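4.2 Head-worn capture kit

The second product under review is the Garo kit, sold by Kerslake as a complete package for recording household chores from the wearer's point of view. The recordings are meant for training manipulation policies on two-armed home robots. The kit consists of a head strap with one camera, a belt pack that holds the battery and storage, and a license for the Fedness upload service, where clips are trimmed and labeled. The price at the time of purchase was $3450, with the first 400 hours of labeling included.

We ordered one kit through the regular web store and told the vendor nothing about the study. It arrived complete, although the printed guide was for an earlier version of the belt pack and gave the wrong order for pairing. Setup took 10 minutes once we had the current guide from the vendor's site.

Wearers worked in their own homes and were asked to do chores the way they usually do them. Tasks were drawn from the Cumwood chore list, which we also used for the wrist-mounted kit in Section 4.1. The list covers wiping, folding, sorting, loading and carrying. We did not ask anyone to slow down or to keep their hands in any particular place.

Carrying tasks gave the most useful footage. When a person holds something in front of the body with both hands, the head camera tends to see the grip and the floor ahead together. Figure 3 is from the trash task, with both hands on the rim of a lined bin and a hallway leading off beyond it. The wrist-mounted kit rarely gave us both hands at once in this task, and the floor was usually hidden by the object being carried.

Black plastic was harder for the labeling service. Fedness places a contact point wherever a hand meets an object, and it did this well on mugs, boxes and laundry. On bags and bin liners it often drew the object outline along a fold in the plastic – sometimes well inside the true edge – and the contact points moved with it. Corrections can be made in the browser editor, but they have to be entered clip by clip. A batch tool was listed as planned for August and was not available to us.

The strap was comfortable for short sessions. The belt pack got in the way when wearers bent down, and two of them moved it to the small of the back, a position the guide does not mention.

Figure 3. Trash task recorded with the Garo kit, head camera view. 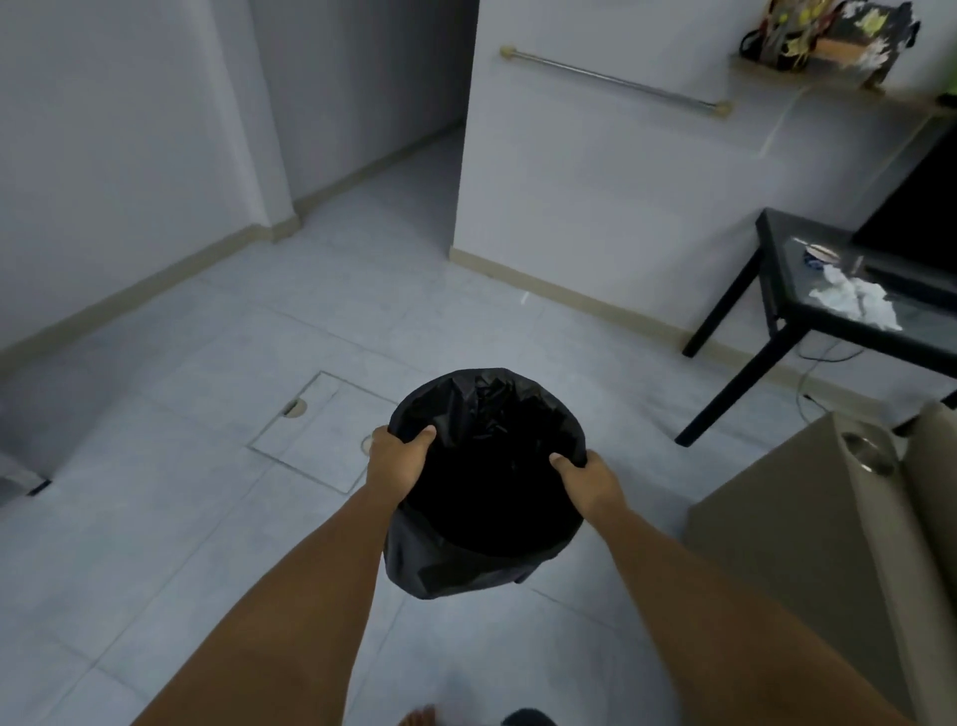

Morven Galbraith, commenting on the preprint: We bought the same kit and had the same trouble with bin liners. Switching to white bags helped the outlines a good deal, but then the data has only white bags in it, so we went back to fixing clips by hand. I would like to see the correction time reported for each task. For a small lab that matters more than the purchase price.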